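Plodham repair and swap evening moves to the old library hall

Saturday, January 21, 2023

The monthly repair and swap evening in Plodham will move to the old library hall on Evine Street starting next month. The organizers said the room behind the post office had become too small. At the last session 119 people signed in, and several left before they reached a repair table.

The library hall has space for 18 tables, and the heating was replaced in August. Doors will open at 6 p.m. as before, and the last item will be accepted at 8:30. Entry stays free. Visitors who bring something for repair are asked to leave $4 toward parts.

Sewing and clothing care get more room under the new plan. Coats, sweaters and curtains made up the largest group of items last year, ahead of lamps and bicycles. A separate corner will be set up for small household goods that people want to pass on, such as desk supplies, brushes, chargers and empty containers. Items for the swap corner should be clean and small enough to carry in one hand. Large furniture, mattresses and opened food will be turned away.

A lint brush with a red pad, a pencil sharpener and a power adapter on a wooden table, followed by a second view of a wooden table. 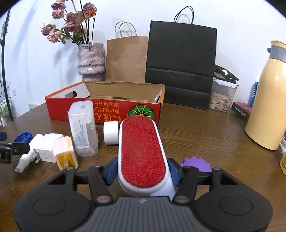
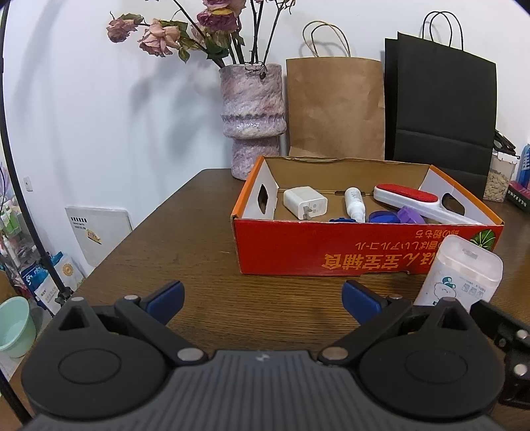

Electrical items will be checked before they go out again. The Figueiredo hardware store is lending a tester for the first three sessions, and the town will decide in the spring whether to buy one.

Parking on Evine Street is limited to 28 spaces. The Lusteo bus stops at the corner, and the last bus back to the center leaves at 9:10 p.m. The side entrance on the parking lot has a ramp. The front steps will be closed for masonry work until the end of March.

Anyone who wants to run a table can sign up at the town office during normal hours. Tools are provided for sewing and bicycles, but people who fix radios or clocks should bring their own.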